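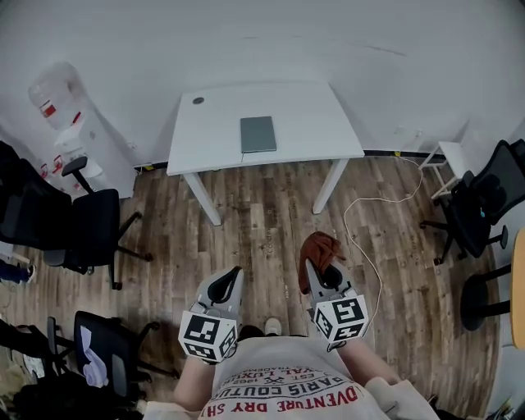 The second pair of grippers went together faster than the first, mostly due to a proper jig for the marker cubes. Notes follow, in case anyone else is building from the same Ziltmont files I started with.

The body is the stock shell with two changes. I thickened the wall behind the finger recess, and I moved the cube mount back so the cube clears my wrist. The original position looked fine in CAD and hit my forearm on every inward rotation.

## Marker cubes

Each gripper carries one white cube with printed square markers. My first cubes had paper labels on them. The corners lifted within a month, and the pose estimate drifted before I noticed anything wrong by eye. The current faces are printed on matte vinyl and pressed flat in the jig.

Things that mattered, in order of how much time they cost me:

- Face squareness. One bad cube gave me a pose that jumped whenever the tracker switched faces.
- Gloss. Ceiling panels wash out a shiny face completely at some angles.
- White border width. I had trimmed it to save space. Put it back.

## Finger pads

The pads are black with a fine texture and meet in a V. Smooth pads slipped on fabric, so cloth became the standard test item. It folds, bunches and hides its own edges, and a rigid block tells you very little about grip. The pads come from a mold Lizeth Mamani cut for me in April. She also talked me out of a softer compound, which would have torn at the screw holes.

## Logging

Both grippers write to a small recorder script I call Sarnura. It stores jaw opening, cube pose and a timestamp per sample, and it does no filtering. Filtering happens later, on a copy. Of 147 takes so far, 11 were unusable, nearly all from the old cubes. I kept them for regression tests.

Clock sync is still crude. I close both sets of jaws together at the start of a take and align on that. 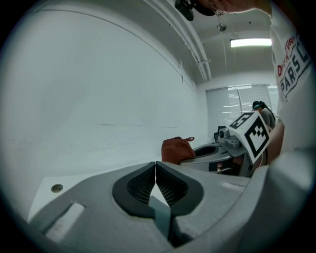
## Still open

The left shell creaks under a hard squeeze. I suspect the two halves are pulling against the lower screw boss and will try a longer boss on the next print.

The Sarnura config also needs a version field. I changed the units for jaw opening partway through and had to go back and fix 22 files by hand.

Revised shell files go up once the boss is sorted.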